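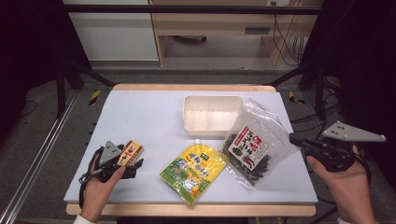 Figure 8.1 Two hand-held grippers at the work table, the left one closed on a small snack box.

Chapter 8
Showing a Robot What to Do

Try packing a lunch and talking through every motion as you go. You reach for the box of snacks, but how far do you open your fingers? How hard do you squeeze before the cardboard starts to give? When does your other hand get ready, and how does it know? Most of us run out of words before the first item is in the container, and yet we could do the whole job in a few seconds while chatting with a friend.

That gap between doing and explaining is the subject of this chapter, and I think it is one of the most exciting corners of robotics. In Chapter 7 you wrote motions as lists of positions. You probably noticed how quickly the lists grew, and how one pouch lying at a new angle could spoil an entire afternoon of work! Now we let the hands do the explaining.

There are two main ways to go about it. In the first, a person works directly on the objects, holding a tool shaped like the robot's own fingers. The grippers in Figure 8.1 are used this way. Each carries a marker plate with small white dots, so that its position and tilt can be followed through the whole motion. In the second, called teleoperation, the person moves a set of controls and a robot somewhere else copies the movement, perhaps from across the room, perhaps from another building.

Both methods produce a demonstration, which is our name for one complete recording of a task from start to finish. Both also have their troubles. A person holding a gripper feels the weight of a snack box right away and adjusts to it, but can easily twist a wrist in a way the robot's arm can't follow. A person at the controls can only ask for motions the arm is able to make, but has to judge a soft bag of dried seaweed mostly by eye. You will try both in the lab, and you will almost certainly have a favorite by the end of the first hour.

Take another look at the things on the board. A box has flat sides and sharp edges. A pouch with a spout cap bulges and slides. A thin plastic bag folds wherever it likes. The divided container has slots molded into its inner walls, and a gripper has to stay clear of them on the way down. It's an ordinary set of groceries, and it will keep us busy for the next 2 sections.

Orla Breathnach, who taught the first version of this course at Dralluneck, used to ask her students to make 12 demonstrations of a single task before they read a word of theory. We have kept her habit. Do Activity 8A before you go on to Section 8.1, and save your recordings, even the clumsy ones. You will need them when we compare smooth and hesitant motions in Section 8.2.

Words to know: demonstration, teleoperation, marker plate, grasp, trajectory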